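Leltgate 429 Stacking Basket
Hand-held shopping and picking basket, black

Product details | Specification | Care | Delivery and returns

The Leltgate 429 is a one-piece moulded basket for small shops, farm shops and stockrooms. It replaces the Leltgate 400 series and fits the same stands and floor trolleys. The body is polypropylene with a rolled top rim. The two handles fold outwards and lie flat on the rim, so that the baskets nest without catching.

Rated load is up to 8 kg, evenly spread. The rating applies to carrying by both handles. Carrying by one handle will not damage the basket but will tip the contents, and glass bottles should be packed upright against the short side.

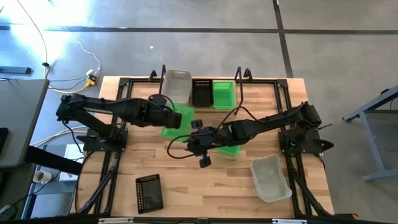
Baskets are supplied nested in packs of 50 and are not sold singly. Separate a new pack before first use and leave it to stand overnight in a warm room. Moulded parts that have been tightly packed in a cold lorry can grip each other, and pulling hard on the handles is the usual cause of a bent pivot. If two baskets stick, twist the upper one slightly and lift from the rim.

Specification
Model: Leltgate 429
Material: polypropylene, UV stabilised
Colour: black
Rated load: 8 kg
Length at rim: 429 mm
Handles: two, folding, replaceable
Pack size: 50
Order code: LG-429-BK

Stacking
Nested stacks should stand on the Mallgate floor stand or on a level floor. The stand has four swivel castors, two with brakes. Set both brakes before loading. Stacks kept near a doorway should be placed on the hinge side, clear of the door swing. The older Unirley wire stand is too narrow for this model – the rim sits on the uprights and the stack leans.

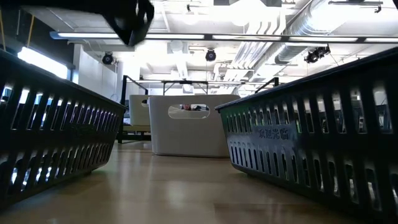
Black plastic shopping baskets with slotted sides.

Care
Wash by hand or with a low-pressure hose at no more than 50 °C. Use a mild detergent and rinse well. Solvent cleaners and neat bleach will dull the surface and may weaken the handle pivots. Paper labels come off more easily after soaking. Drain upside down, and do not nest until dry.

Spare parts
Handles are sold in pairs and clip in without tools. Pivot caps made for the 400 series also fit. Branded handle inserts are printed by Ishida to customer artwork, with a minimum order of 600 pieces. Artwork should be sent as a vector file in one colour. Proofs are issued before printing and must be signed off in writing.

Delivery and returns
Full packs travel on a pallet and need a kerbside delivery point. Unused packs may be returned in the original strapping. Printed inserts cannot be returned unless faulty.

Technical contact: Ryota Kuroda, Product Support
Page revised 2022-12-14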